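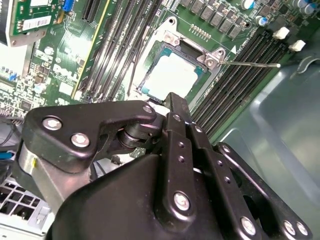
Mamidside Computer Repair: Your Questions Answered

We get a lot of the same questions at the counter and over the phone, so Houshang Heydari, who opened the shop, sat down one slow morning and wrote out his answers. If yours is missing, please call or stop in. We like talking about this stuff!

Do I need an appointment?
No, just bring it by whenever we're open. If you're coming all the way from Irkuddale, though, give us a quick ring first so we can tell you how long the bench line is that day (it gets long in September, when school starts and every laptop in the county seems to need something at once).

What does it cost to have someone look at my computer?
The checkup is $84, and if you go ahead with the repair we take that off the final bill. You'll get a price from us before we do any work, and if you'd like to go home and sleep on it, please do.

Should I bring my charger and cables?
For a laptop, yes please, always bring the charger. For a desktop, the tower by itself is plenty — we have monitors, keyboards and power cords here.

Will I lose my pictures and files?
Most repairs don't touch them. Still, things can go wrong with any old drive, so we ask everyone to make a backup first if the machine still starts. If it doesn't start, tell us what matters most to you and we'll talk about copying it off before anything else happens.

Can you put a new processor in my old desktop?
Often we can, but it has to be one your motherboard will accept, and sometimes the money is better spent on more memory or a faster drive. Bring in the model number and we'll look it up with you.

Where are you, and is there parking?
We're at 280 Clesance Road, next door to Kiani Bakery. You can park behind the building for free, and the back door has a ramp if you're carrying something heavy.

How long do you keep a finished computer?
Sixty days from the day we call you. If you're traveling or having a hard month, let us know and we'll hang on to it longer.

Page last updated March 29, 2021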